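Clurden Holiday Lets – changeover safety checklist, with comments
Utside Cottage, winter round (December)

Anyone walking round the cottage between guests should work from this sheet and write their comments straight on to it, however small they seem. I have left my own in from the last visit so that you can see the sort of thing we like to read.

1. Smoke alarms – PASS
Both tested with the button held down until they sounded. The landing one has a rather feeble chirp compared with its friend downstairs, so I have put a new battery in and would be grateful if you could have another listen next time.

2. Carbon monoxide alarm – PASS
On the shelf in the sitting room, where it should be. Please do make sure it hasn't been moved behind the books again, as it was all summer.

3. Stairs and handrail – ATTENTION
The rail is firm at the top and a little loose at the bottom bracket. I tightened it by hand, but it wants a longer screw. The carpet on the third stair is also beginning to lift – not enough to catch a toe yet, though I would like it tacked down before the Sunday arrivals.

4. Electric heaters – PASS
The Plisar panel heater in the back bedroom is rated at 2,000 watts and must have a wall socket to itself. I found it on an extension lead, sharing with a lamp, and have put it right. The lead now lives in the kitchen drawer.

5. Bedrooms, beds and bedding – PASS WITH COMMENTS
Bed legs solid, headboard bolts tight, no frayed flex near the pillows. The mattress label is still readable and should be left on, please. Do keep food off the bedding once it has been made up, as plum juice is a terror to get out of white cotton and we are already short of spare sheets.

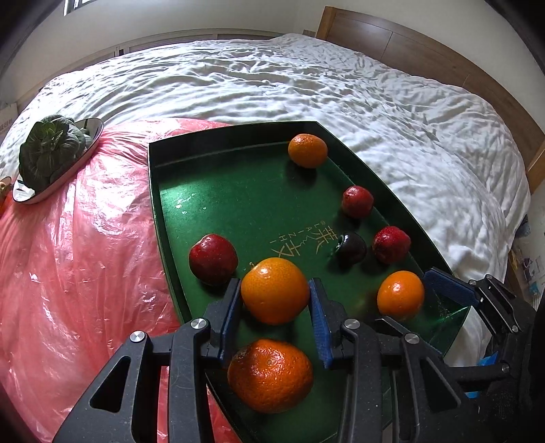 Item 5: oranges and plums in the green tray, on the white sheet.

6. Windows and restrictors – ATTENTION
All the upstairs restrictors were tried. The one in the front bedroom is stiff and needs a drop of oil, and I am afraid I had none with me. Blind cords are all cleated up high, so thank you to whoever did that.

7. Plastic sheeting, bags and wrapping – COMMENT
Covers, bin liners and packing from new linen should be folded and taken down to the outside store before guests arrive, especially where the booking includes little ones. It is such an easy thing to leave behind when you are hurrying for the ferry.

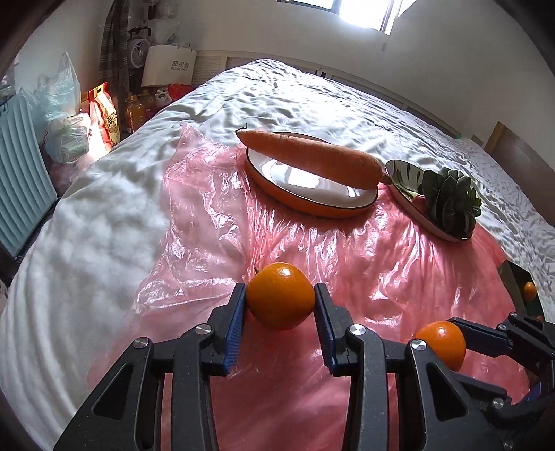
Item 7: pink plastic sheet over the white quilted duvet.

8. Kitchen – PASS
Fire blanket on its hook, extinguisher gauge in the green. The Sarmiento kettle has a slightly wobbly lid, which I can live with for now, but please retire it if it gets any worse.

9. Outside steps and path – ATTENTION
Mossy again! I gave the steps a good brush, and the grit bin is half full. The lamp by the gate comes on at dusk but takes its time about it.

10. Electricity meter – 298 on the display. Cupboard clear of coats and shoes.

Result: 7 items passed or commented on, 3 needing attention. Of those, the handrail and the stair carpet come first, and the window can wait for the oil. Leave the finished sheet in the blue folder by the door and take a blank one from the back for next time.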